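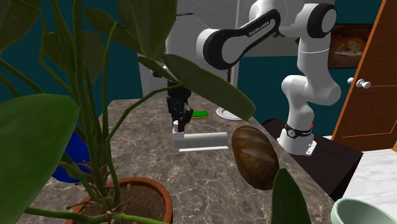 Telomgate is a table of short household item descriptions, built for testing search and spelling-correction code. Each row holds one item name, a plain-language description, a room label and up to two alternate spellings. Descriptions give shape and color before any guess at function, so an entry may read "white cylinder, lying on its side on a gray-brown marble countertop" and leave the name field blank. Blank names are valid and should be kept on import.

Contents

The current release has 800 rows in one tab-separated file, encoded as UTF-8. There are 12 room labels; kitchen is the largest. Column order is fixed: id, name, description, room, alt1, alt2. Ids are not reused after a row is withdrawn.

Sources

Rows were written from scratch by Debashish Chowdhury and Efua Nartey. No catalog text was copied. A first draft used the Medrano word list for room labels – this was dropped in April, and old labels map to new ones in rooms_map.tsv.

Known issues

Around 55 rows still carry British spellings in alt1. "Counter" and "countertop" are both used and have not been merged. Descriptions longer than one sentence break the Plindmont loader; use the Ernulus loader or split on the first period.

Use

Suitable for fuzzy matching, tokenizer checks and index size tests. Not suitable for word frequency work – the room labels are unevenly filled and the vocabulary is small.

Corrections

Send the row id, the column and the proposed text. Changes to ids are not accepted.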